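Liam Bramwell
I've spent most of April sorting out the small bags in our house and I'm going to write it up, as a few people asked after my last post about the shed drawers. Long thread. Mostly drawstring pouches.

Liam Bramwell
Background. Every pair of headphones, every head torch, every travel adaptor comes in a little bag now. We never throw them away and we never use them. They were in the hall cupboard, the car, two coat pockets and a biscuit tin under the stairs.

Liam Bramwell
First job was getting them all in one place. I tipped the lot out on the spare bed and didn't put anything back until each one had been opened and checked. Please do check. I found a door key, a foreign coin and a set of tent pegs I'd already replaced.

Liam Bramwell
Then I sorted by how they close. Zips in one pile, poppers in another, drawstrings in the third. The drawstring pile was by far the biggest.

Liam Bramwell
I kept 8 drawstring ones. The rest went in a carrier bag for the charity shop, apart from three with rotten cord that went in the bin.

Liam Bramwell
My test for keeping one was simple. Does it open wide enough to get my hand in, does it shut when I pull the cord, and does it stay shut when I hold it upside down. Plenty failed on the last one. Shiny fabric with shiny cord is hopeless, it slides straight back open.

Liam Bramwell
Two cords coming out of opposite sides is better than one cord with a toggle, in my opinion. You pull both at once and the neck closes evenly. With a single cord it all bunches to one side and you get a gap. The toggles also crack in cold weather.

Liam Bramwell
If you've only got the single cord sort, you can convert it. You need a second length of cord and a safety pin. Take the old cord out, thread the first one all the way round from the left and knot the ends together, then thread the second all the way round from the right and knot those. Ten minutes in front of the telly. Some have only one opening in the seam, so you'll need to snip a second and put a few stitches round it.

Liam Bramwell
On knots. A plain overhand knot is fine if you pull it down tight. If it's synthetic cord, melt the very end with a lighter first, outdoors, and let it cool before you touch it. I didn't let it cool. I now have a sore thumb.

Liam Bramwell
Washing. Most of mine went through at 30 inside a pillowcase with the top tied. Two of the older black ones leaked dye, so do the dark ones on their own. Dry them flat with the neck pulled open or the channel dries creased and the cord sticks.

Liam Bramwell
Someone asked about ironing. No.

Liam Bramwell
What's gone in them. Phone cables in one, camera batteries in another, bike lights and their straps in the third. Sewing bits. Shoe polish and a cloth. Plasters and tablets for the car. The last two are empty and live in the suitcase for whatever comes up.

Liam Bramwell
I did buy a pack of new ones before I started, which was a mistake. They were Keretti ones, grey, very thin. The seams went on two within a week and the neck is so narrow that a plug won't go through. I've used them for lavender in the wardrobe.

Liam Bramwell
The better one came from Hnatiuk, a small shop that does mostly walking gear. Thicker cloth, and the channel is stitched twice. It cost more than I wanted to pay for a bag the size of a paperback. I'd still buy another.

Liam Bramwell
Labels. I tried luggage tags and they catch on everything. I tried a paint pen on black fabric and it wore off where it rubs. What's worked is a scrap of coloured ribbon tied to one cord. Red for bike, blue for cables, green for first aid. The others I can tell by feel.

Liam Bramwell
Storage next. They don't stand up, so a deep box is no good, you end up digging. I've laid them flat in a shallow drawer, all facing the same way, cords towards me. It's easy to see what's missing.

Liam Bramwell
The drawer is from an old Wurent filing unit my brother-in-law was getting rid of. Has a 3814 stamped on the runner, if anyone knows whether you can still get spare runners for those please shout. The left one drags.

Liam Bramwell
Stuart Bunting messaged to ask why I don't just use freezer bags. I do, for anything that might leak. They split at the corners when there's a plug in them and you hear every one of them when you're packing at five in the morning and trying not to wake anyone. Fair question though.

Liam Bramwell
Plain, flat black is the sort I've ended up liking best, knotted cords at the two corners and nothing printed on it. 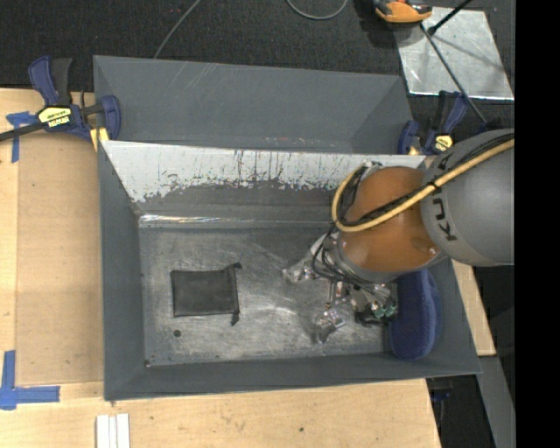 Black drawstring pouch, lying flat in a grey metal bin. Cord ends on the right.

Liam Bramwell
One drawback with black is the obvious one, you can't find it at the bottom of a black rucksack. That's where the ribbon earns its keep. I've put a longer bit on the cable one for that reason.

Liam Bramwell
Sizes, as I've had three messages about it. Measure the thing you're putting in, lying down, then add a hand's width to the length for the gather. People forget the gather. If the bag only just covers what's in it, the neck won't close and you're back to things falling out in the boot of the car.

Liam Bramwell
For width, allow for thickness as well. A charger is a lot fatter than it looks. My cable bag is 200 mm across and I wouldn't go smaller.

Liam Bramwell
Don't overfill them either. I had four cables and a multi-plug in one and couldn't get anything out without emptying it. Now it's cables only, each one coiled with a bit of hook and loop tape. The multi-plug goes loose in the case.

Liam Bramwell
We had a trial run last week, two nights in Wusden with one case between us. Packing was quicker. The cable bag and the first aid bag both got used, the sewing one didn't, and I forgot the shoe polish, which was in its bag in the drawer.

Liam Bramwell
One change since then. The car tablets have moved into a small hard tin inside the pouch, as the packets were getting crushed.

Liam Bramwell
Cost so far, for those who like to know. One decent bag, one useless pack, a reel of cord and some ribbon I already had. The reel is far too long and I'll be re-threading things for years. If anyone local wants a few metres, ask and I'll post it.

Liam Bramwell
Couple of replies in one go. Yes, bootlaces work as cord, flat ones better than round. No, I haven't tried waxed cotton. Yes, you can make your own from an old shirt sleeve, the cuff end is already hemmed, but I've not had the patience.

Liam Bramwell
The carrier bag for the charity shop is still by the front door. I'll take it down when I go for milk.

Liam Bramwell
Next is the drawer with the takeaway menus and dead pens. I'll start a separate thread for that one.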